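I bought the Coleck table against my own better judgement. The listing called it a "games table for modern homes", and in my experience a product that needs a modern home usually wants a big one, and to be left alone in it. Ours is neither. But the old folding card table had started dropping a leg in the middle of rounds, my sister-in-law had already caught one lapful of tea, and Coleck had 23% off in December, so I gave in.

It came from Popescu, who seem to be the only shop that stocks the thing, in one flat box that took two of us to get up the stairs. £233 after the discount. I mention the price early because most of the reviews I read beforehand didn't, and I suspect several of those people hadn't paid it.

## Putting it together

The leaflet says 54 minutes. Who timed that, and did they already know which bolts were which? The short bolts and the slightly less short bolts come in the same bag and are told apart by a drawing at no particular scale. I got two wrong and had to take the back rail off again. Call it an evening.

Nothing was missing, I'll give them that. The holes lined up apart from one, and a bit of leaning sorted it.

## The top

This is what they want you to pay for. You get a felt side and a smooth side, and you flip the panel over depending on the game. The website makes a good deal of this. In practice you have to clear everything off, lift the panel out by a finger notch that is too small for my fingers, turn it over without clouting the lamp, and lower it back in. We did it four times in the first week and have done it once since.

The felt is decent. Cards pick up easily and don't skate off when somebody deals like a croupier. Dominoes are another matter. They make no noise on felt, and half the pleasure of dominoes is the noise. My father-in-law, who has been slapping down double sixes since before I was born, tried it for a hand and asked for the tray to be brought out.

The smooth side is better for tiles and worse for everything else. Dice go miles. Wooden pieces slide if you nudge the edge of the table with your hip, and you will, because the corners stick out further than the legs.
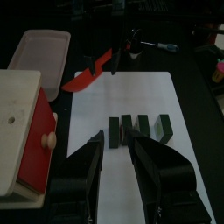

Then there's the wobble. Coleck says the feet adjust, and they do, but the thread is so coarse that half a turn takes you from too short to too long. I ended up with a folded bus ticket under one of them, exactly as I had with the card table that cost me a tenner. If you have children who like to stand things on end and knock them over, be prepared for the row to go early, and for the blame to land on whoever last put a cup down.

## Storage

There is a drawer. It is 9 cm deep on the outside and a good deal less inside, and it will not take a standard box of anything. Two packs of cards, a score pad, pencils, a cribbage board if you have one. I had pictured the whole shelf of games going in there, though looking at the photos on the website again I can see they never quite said so.

The drawer also sticks in damp weather. I've rubbed a candle along the runners and it's a bit better.

## What other people think

Korkor Kpodo, who runs the games evening at Stidstead, bought the same table a few months before me and likes it far more than I do. Her view is that I'm judging it as furniture and it should be judged as a games table. She never flips the top, keeps it on felt all year and plays nothing but cards on it. On those terms I can see it. I'd still want to know why she's paying for the other side.

She also told me to look at the Zorkusmont, which is plainer, has a fixed top and costs less. I've sat at one. It's heavier, it doesn't move when you lean on it, and there's no drawer to be disappointed by. It looks like something out of a school dining hall, and my wife has said no.

## Would I buy it again?

At full price, no. At what I paid, maybe, if I played cards most nights and had a level floor. The felt is wearing well so far and the finish has survived red wine, a candle and a nephew. Don't pay extra for the matching stools. I tried one in the shop and it was an inch too low for the table, which you'd think somebody would have noticed.

I've written to Coleck about the feet. They sent back a link to the leaflet.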